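Robot Teaching, Week 3: Showing It by Hand

Notes from the Saturday session, typed up by me (Kai Kuhlmann) from my own scribbles, so forgive the jumps.

We left off last time with the two ways of getting a task into a robot without writing the motion out line by line. You can grab the arm and push it through the job, or you can sit at a controller and drive it from a distance. I said I prefer driving and I still do, but Britta Bauerfeind made a good case for the first one and I promised to put it in the notes.

Hand guiding first. You feel the weight of the arm, you feel when the elbow doesn't want to go somewhere, and beginners pick it up in minutes! The trouble is your own body. You're standing right in the workspace, so every camera sees your sleeve, and the robot won't have your sleeve next to it when it runs alone. With two arms it gets silly – you need a hand on each wrist and a third one for the gripper button.

Remote control fixes the sleeve problem and brings its own. You lose touch, mostly. On the Totano rig in lab B the leader handles give you a little resistance, but you won't feel a lid slip. So people slow down, and then the slowness ends up in the data too. If you pause for a second over the jar deciding what to do, the robot learns to pause over the jar. Ottmar Schmieder calls these "thinking stops" and he throws out any demo with more than one. I'm softer than that. I cut the stop and keep the demo if the rest is clean.

What I want from each of you by the end of March is 60 good demos of the jar task in the simulator. Good means:

One approach, no backing off and trying again (recovery demos go in a separate folder, we'll use them later)
Gripper open well before you get to the jar
The arm you aren't using stays out of the way
Start positions changed between runs, please, and changed by more than a hair

On that last one, remember the Clarnport set we looked at. It had 300 demos, and the jar started in nearly the same place every time. Move it a hand's width and the policy went for the old spot with total confidence. I would take your 60 varied ones over those any day.

Check all your camera views before you record, too. The wide view and the close view tell you different things, and you'll want both when you line up the fingers. 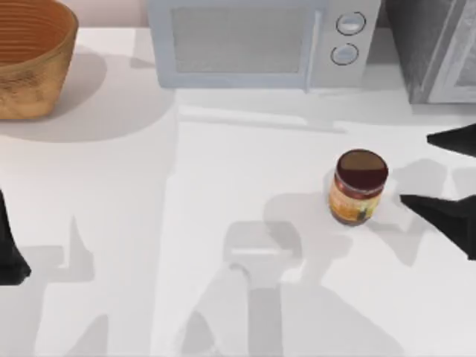
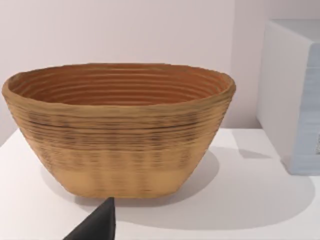 Now, the question Birgit Kohlhase asked at the break, which deserved a longer answer than I gave with a sandwich in my hand: does the operator have to watch the same views the policy gets? My answer is yes, whenever you can stand it. If you peek at an extra angle, you're acting on something the policy never sees, and it can't copy a decision made from missing information. It feels awful for the first few runs and then you get used to it.

Reading for next week is the Juhász handout, sections 1 to 3. Skip the math on page two if it scares you, we'll do it together on the board. Bring your worst demo as well as your best one, and write down which controller you used.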